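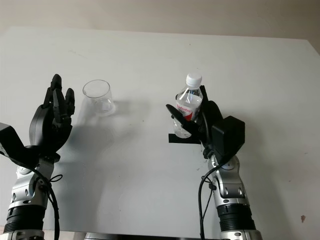

A clear glass stands ready on a white tabletop.

Cider in the Follon Valley has long been treated as a sideline to table fruit. Growers pressed what the packing sheds rejected, and the result was sold sweet and cold at the farm gate. A new group of producers is asking drinkers to consider it alongside wine.

Warrick Ellery planted 1,086 trees at Menutum, on a slope 200 metres above the river, choosing bittersweet varieties that are close to inedible off the branch. Their tannin gives his dry cider a grip and colour seldom found in ciders made from eating apples. The juice ferments slowly over winter and rests in old barrels for 90 days before bottling.

At neighbouring Jakden, the emphasis falls on perry. The pears are harvested in March, milled and left overnight before pressing, a practice that softens their astringency. The favoured release is pale and faintly honeyed, and is best served at 10 degrees with a washed-rind cheese or roast pork.

Kushnir, the smallest of the three, makes a single bottle-fermented cider each year. Its cellar door opens on Wednesday afternoons, and visitors are advised to book.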